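Category: Research > Furniture and Materials

3.2 Wear of oiled and varnished table tops in shared rooms

The second part of the study looked at how table tops age when they are used by many people who do not own them. Tables in the home are usually wiped by the same person with the same cloth. Tables in libraries, waiting rooms and community halls are wiped by whoever is on duty, often with whatever spray is under the sink. We expected the finish to matter less than the cleaning, and the results mostly bear this out.

Tables were followed at two sites, the Uvurham reading rooms and the Jasisero day centre. All were of solid wood or veneer on a wooden base, and all had been refinished before the study began. One group was given a hard oil and the other a water-based varnish supplied by Stotik. Staff were asked to carry on cleaning as they normally would and to note the product used. Gloss was measured at 3 points on each top, one near the middle and the others close to the rim, where forearms rest.

Over 1000 readings were taken. The varnished tops kept their gloss longer at the middle but lost it sooner at the rim. The oiled tops dulled more evenly. Staff at Jasisero described the oiled tables as looking "tired but not damaged", while the varnished ones were more often reported for repair. Colour changed less than gloss in both groups, though paler woods near south-facing windows had darkened by June.

Grain made the readings harder to compare. On tops with long, straight grain, a reading taken along the lines was higher than one taken across them, so the meter was always placed in line with the grain. Darker streaks were avoided where possible. Figure 2 shows a round top with grain of this kind.
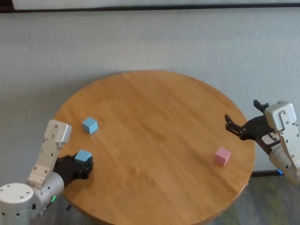
Figure 2. Round wooden table top with straight grain and some lighter and darker streaks.

Does a second coat of oil make a shared table last longer between repairs?

It helps for the first few months, after which the cleaning product makes more difference than the extra coat. Tables wiped with a mild soap did well with either one coat or two.

Water rings were recorded separately, as they do not show up well in gloss readings. They were more common at Uvurham, where hot drinks are allowed, and most had faded on the oiled tops by the next visit. Rings on varnish tended to stay. The Lu scale was used to grade them by eye, with two people grading each mark and the lower grade kept where they differed. Scratches were graded in the same way and are dealt with in section 3.3, together with dents along the rim.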